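An afternoon at the open day in Kirkport

I had wanted to visit the Melto workshop in Kirkport for a long time, and in October they finally opened the doors for one afternoon. I live in Catterall, so it is 2 trains and then a walk along the canal. I arrived at 9 minutes past one, a little out of breath, and they gave me a paper badge with my name spelled almost correctly.

I should say that I am not an engineer. I repaired sewing machines for many years and now I teach evening classes, so I like mechanical things, but I don't write programs. I was afraid that the talk would be only formulas. It was not so. Troels Kjærgaard, who led our group, spoke slowly and let us interrupt him, and we did it all the time.

The idea of their work is simple to tell. A person holds a gripper in the hand, like a big pair of tongs with a camera on it, and does an ordinary task. The recording is later used to teach a robot arm how to do the same task. They call each recording "an episode", as in a television series. When I visited, they had 3,721 episodes, and Troels told us that he wanted to throw away many of the early ones.

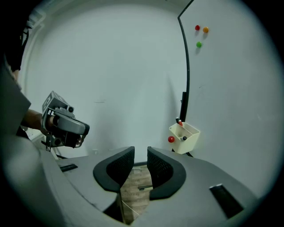
My first question was why they don't simply move the robot arm by hand and record that. He answered that they tried it in the old place in Drivanham, and that people became slow and careful when they had to push an arm. With the gripper in your own hand you forget it after some minutes, and then you move as you always move. I understood this very well. When a student in my class watches her own fingers too much, the seam goes crooked.

Another visitor, an older man with a notebook, asked if the robot copies also the mistakes. Yes, it does! If everybody hesitates before closing the fingers, the robot will hesitate too. So they keep some recordings where a person misses and then corrects himself, because the correction is useful, but they remove those where the person only looks confused. A colleague sits and sorts them, 185 in one morning if the coffee is good.
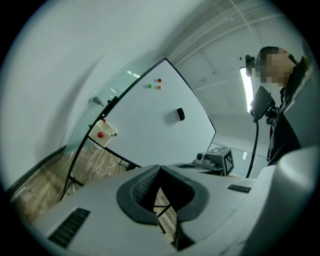
The part I thought about most on the train home was how the system knows where the hand is in the room. The camera looks at everything around and the computer calculates its own movement from that. Plain white walls are difficult, Troels said, as there is little to hold on to with the eyes. A thing like the whiteboard on its black stand is better, with the dark edge around it and the red, green and orange magnets near the top. There was also a square black-and-white pattern on a small gray device with a lens, and he explained that such a pattern is easy for a computer to find and to measure from. I asked if I could print one at home. He said of course, any printer will do, only the paper must stay flat.

I also got to hold a gripper myself. It was heavier than I expected, and my wrist was tired quite soon. A handle with a different angle would help, I think – I told them so, and somebody wrote it down. Maybe it was only politeness.

They will have another afternoon in the spring, and I already asked them to put me on the list. If you go, bring your questions on paper, as I forgot half of mine, and eat before you come. The café by the station in Kirkport closes at two.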